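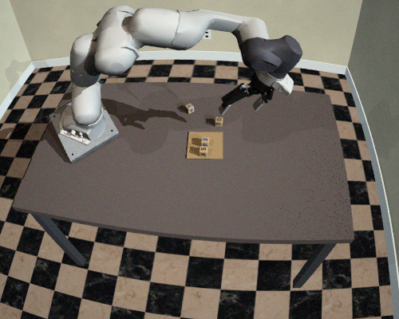 Cell build thread, part 2. The real arm is still bolted to nothing in the shared shop, so this week went into the simulated one. The job stays the same: pick a letter cube off the table, put it on the square board, don't touch the other cubes. Two on the board and two still out on the tabletop is the layout I keep as my mid-task start state. It is harder than starting from an empty board because the fingers have to come down next to a cube that is already placed.

November 23, 2020

Names first, so the rest makes sense. Triketer is the scene and task code. Follia is the planner, a small thing I wrote in October and have rewritten 2 times. Ostberg is the shop where the hardware lives. The bench there belongs to everyone, which is half the reason for doing any of this in simulation.

Base plate. I have it rotated on the tabletop with a corner hanging slightly past the left edge. That matches the hole pattern we can drill at Ostberg without hitting the crossbar under the bench. Square to the edge would look nicer and would put two of the bolts into steel.

The rotation has to go into the base transform and nowhere else. I had it in the transform and again in the planner config. Every target was off by the same angle, and the arm reached very confidently for a spot of bare table.

Gripper clearance. With the fingers fully open, the gap between two cubes on the board is too narrow for a finger to drop into. Fix: Follia now takes a pre-open width per pick. Open to cube width plus 3 mm a side, descend, close. Full open is only used on the way home.

Cube contact. Default friction let cubes creep out of the pads during the lift. Raising friction helped and also made them stick to the board edge. What worked was leaving cube friction alone, raising it on the fingertip pads only, and halving the physics timestep. Slower, but I can run it overnight.

Board thickness matters more than I expected. It is thin, and I had been treating it as part of the table. A cube released at table height gets pushed into the board and pops out sideways. Place height is now read from whatever surface is under the target.

Lighting. One hard light from the right. It gives long shadows to the left, with the arm's shadow lying across a lot of table. I left it that way on purpose. The Ostberg bench has a window on that side and the detector has to cope. First pass, it called a cube shadow on the board a cube. Retrained with the light direction randomized and the false hits mostly went away. Dark letter faces are still weak.

Letters. The task code only cares about the top face. Rathore (the label tool, also mine, also badly documented) stores top face plus yaw and drops the sides. If a cube tips over, the label is wrong until the next refresh. Known bug, low priority.

Last batch: 2806 picks, start poses randomized, base fixed. Most of the failures are the same one, a cube sitting at a diagonal to the board where the planner picks a grasp across the corners. Corner grasp closes, cube spins, cube leaves. I'm adding a yaw check before the descent.

To the reply asking why I model the wall outlet and the floor tiles: the room came with the scene template. It costs nothing in physics and some render time. The detector sees less plain background, so I kept it.

Still open:
Cable routing on the real arm. The sim has no cables, so Follia will happily turn the wrist the long way.
Limits for the last joint, once I measure the hose.
A drill template for the plate, printed at full scale and checked with calipers.

Next post when the plate is drilled. Config files go up after I take my home directory paths out of them.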